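Search this course Go

Handling Lab Notes, Week 9: The Snag Fault
Posted 24 November 2018 by Siwan Voyle

OK, so last session got away from me and we only had ten minutes left for the fault I most wanted to talk about. I've typed up what I had on the board, plus the bits I skipped.

You'll remember the job at Grornolley. The cell picks up threaded and linked items (chains, key rings, ring puzzles, all the stuff that hates being picked up) and passes them across a white work surface. We ran 100 cycles with the Stivar controller on its normal settings and logged 34 stops. Of those, 24 were plain missed grasps, boring but safe. I'm going to leave those alone this week! Three were the nasty kind, where a loop caught on a finger, the controller read the extra load as "object held, weight OK," and the arm carried on with its retreat move at full speed.

Think about what the force reading really tells you. A ring hooked over a fingertip pulls on the wrist. So does a proper grasp. If your only check is "is there load in the right range?" then you've built a check that passes on exactly the fault you care about, and I say that as the person who wrote it.

The ring puzzle is the worst item we have for this, with loops bunched up at both ends of the wire and every one of them a place for a fingertip to go where it shouldn't. 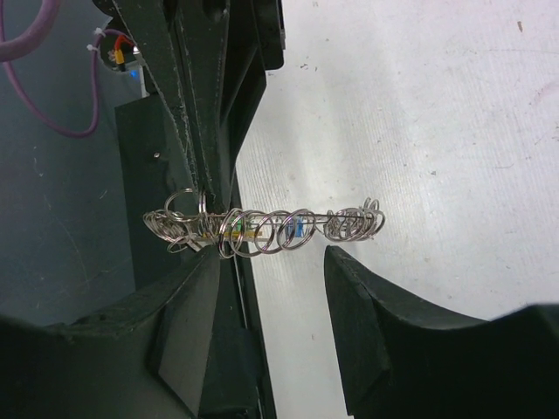 Nerys Penry wrote to me after class that the load check was never the real culprit, and that she would have gone after the retreat speed first: "A snag at creep speed is a nuisance. At full speed it's a thing flying across the room, and I don't care what the wrist sensor thought."

I went back and forth on this one. She's right about the order of work, I think. Slow the first part of the retreat, then fix the check. Bleddyn Gronow tried the slow retreat on Thursday and it does cost you cycle time, quite a lot of it, but I'd take that trade while we're still learning what the fault looks like.

What we changed after the third snag:

- First stretch of the retreat runs at creep speed, every time, no exceptions for "easy" items.
- Finger opening is compared with the width we expect for that item. Load alone no longer counts as a grasp.
- A snag is cleared by hand only with the cell locked off. Pausing the program is not locking off!! (Ieuan, I'm looking at you.)
- The stop log gets a line in plain words as well as the code. "Code 3" told us nothing a week later.

The second change has a hole in it. If a finger goes through a loop and then closes on something else at about the right width, you pass both checks and you still have a snag. Bautista Aravena spotted that from the back row and I didn't have a good answer. My best guess is a small wiggle before the retreat, watching how the load moves, but I haven't tried it and it could easily make a tangle worse.

For next time, read the Sayce handout on fault trees (the short one, skip the appendix) and draw a tree with "loop caught, arm moving" at the top. Pencil is fine. Bring it to the Dindstead room, and if your tree has only one branch, have another go before you come.

Questions about these notes: see Siwan after lab or use the course mailbox
© 2018 Handling Lab course notes
Back to top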